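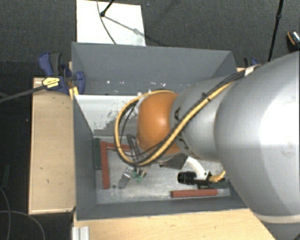 Vratislav Doležal told me last week that a councillor has to leave the room for any vote touching a company he has an interest in, and that staying put makes the vote void. I'd like to know if he's right before I put it in a letter.

Can a council vote be overturned over an undeclared interest?
Posted by millrace

Our district council in Jemow voted in May to extend a contract with a firm called Gusier. One of the councillors who voted yes has a brother-in-law who is a director there. It isn't on his entry in the register of interests, I've looked. It passed by one vote. I have the minutes and the agenda papers, all 296 pages of them, and under declarations it just says "none". I wrote to the clerk and got two lines back thanking me for my interest. Who do I complain to, and does the decision still stand in the meantime?

3 answers

Rerano
They all do it. Ours did the same with the car park and nothing came of it. Save your stamp.

pinder_lane
Two separate things here and it helps to keep them apart.

The councillor's conduct goes to the monitoring officer, not the clerk. Every district has one and the name should be on the council website, usually under standards or governance. Put it in writing, attach the page of the minutes, and say which part of the code of conduct you think was broken. Check the code first. The legal rules on registering interests cover the member and his spouse or partner, so a brother-in-law may well not need to be on the register at all. Many local codes go wider and say a member should declare where a relative or close associate is affected, and that is the bit I would quote.

The vote is another matter. A breach of the code does not cancel a decision. It stands unless the council changes it or a court quashes it, and for a court you need a solicitor quickly, as the time limits are short, shorter still for contracts. It costs a lot of money.

You can also ask a question at full council. Ours want them by noon three working days before, but yours may differ.

Jurčo
Agree with most of the above. I complained to our monitoring officer about something similar and it took 33 weeks. The outcome was "advice given to the member", and I only heard because I kept ringing. Ask at the start how long each stage takes and get a reference number.

Also look at whether he was told about the firm beforehand. The officer's report normally names the bidder, and if it was in the papers he can't very well say he didn't know. In our case it was on the exempt pages, which the public don't get, so I had to put in a freedom of information request for the recorded vote and the dates the papers went out.

Comment from millrace
Thanks both. The firm is named on the front sheet of the report. I've found the monitoring officer's address and will send it on Sunday. The code does mention relatives, paragraph nine.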